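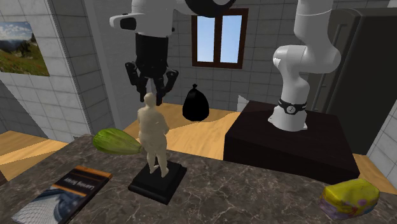
Rosario Cattaneo keeps a paper notebook for rules, and has done for years. When a rule is new it goes in pencil. If it is still standing after a month of use it gets written over in ink, and if it isn't, out comes the rubber. "I get through a lot of rubbers," she says cheerfully, pouring the tea before I have managed to find my pen.

I had come to Edarbridge to talk to her about the handbook she looks after at Bedik, where a small team trains robot arms to pick up and put down ordinary household things. Nearly all of their early work happens in simulation, in rendered kitchens with worktops and refrigerators and windows, and it was there, she told me, that the need for some agreed way of working first made itself felt.

"People think simulation is the part where you don't need rules," she says. "You can't break anything, you can't hurt anybody, so why not just get on with it? And for a while we did get on with it, and we had a lovely time. Then we wanted to compare one person's results with another's, and we couldn't, because everyone had set the world up to suit themselves."

She remembers the February when it came to a head. The team had 2,009 trials in hand, gathered over a good many weeks, and someone asked the perfectly reasonable question of how many had been started with the gripper in the same state. There was no answer to be had. Some people began with the fingers open, some with them closed, and one colleague had been starting with the arm already over the object, having grown tired of waiting for it to get there.

So the first rule to go into ink was about the start. Every trial now says where the arm begins, how far the fingers are apart and what is on the worktop, and it says so before anything moves. If you begin with the fingertips either side of a statue's head, that is quite all right, Rosario says, so long as it is written down as a start above the object and kept away from the trials where the arm has to travel.

"It's a much easier job from there, you see. There's nothing wrong with practising the easy job. I only mind when it gets added up with the hard one."

Statues, as it happens, take up a fair stretch of our conversation. She is fond of them as test objects, and the handbook gives them a page to themselves. A standing figure is narrow at the head and broad at the chest, and it may have an elbow sticking out just where a finger would like to go. Put it on a pedestal and you have given the robot a second thing it might take hold of. Bedik's rule is that the person setting the task must name the part to be gripped, and that a lift by any other part is recorded under its own heading.

"We used to put 'success' for everything that left the table," she says. "I had a long and really very friendly argument about it with the people at Marras, who share some of their tasks with us. They said, if it's up, it's up. And I said, well, would you pick up your grandmother's ornament by the head? We went back and forth for ages! In the end we kept both headings, and I think we were each a bit right."

Her second favourite subject is clutter, and I should warn anyone who visits that she can talk about it through two pots of tea. The handbook asks for other objects on the worktop in a fair share of the trials, and it asks that they be different in kind from one another: a paperback, say, and a vegetable, and a lumpy sort of package that has no proper corners to speak of. They may lie at any angle, and may sit close behind the target so that from one viewpoint the two outlines meet.

"That's the one people want to tidy up," she says. "A green squash touching the edge of the statue, in the picture at least, and you feel your hand going out to shift it along. Leave it! Your own kitchen looks like that. Mine certainly does."

The same goes for what is further back. Rubbish bags on the floor, a landscape hanging on the wall, the dark side of a refrigerator — all of it is allowed to stay, and the handbook asks only that the room be saved along with the trial, so that anyone can open it again later and find it as it was. Bedik uses a scene manager called Jivo for this, and Rosario is firm that a room without its saved file does not count towards anything.

There are numbers in the handbook too, though fewer than I had expected. A new task needs 200 trials before its results may be passed round the team, and 105 of those must have clutter. I asked why 105, and she laughed and turned back several pages to show me the pencil marks. It had been 70 at first, which was too few to tell a weak method from an unlucky one, and then somebody proposed going half and half, and somebody else wanted a little over half, and there it stuck.

"I'd like to tell you there was a formula," she says. "There was a meeting."

What of the real arms, I wondered, once the simulated work is done? The handbook covers those as well, and the tone becomes noticeably stricter. Speed limits are set by one person and checked by another. The stop button is tested at the start of each session, with the arm moving slowly, and the test is signed for. A method that has only been tried in simulation runs its first session at the lowest speed, however good its figures were.

"I do get grumbled at for that one," Rosario says. "They say, but it's done it perfectly all week. And I say, yes, my dear, in there it has."

Before I left she let me look through the latest pages of the notebook, where a rule about naming the camera view sat in very faint pencil with two question marks after it. She is not sure it will last. She has asked the newest member of the team to try working with it until the end of next month, and to complain as much as possible.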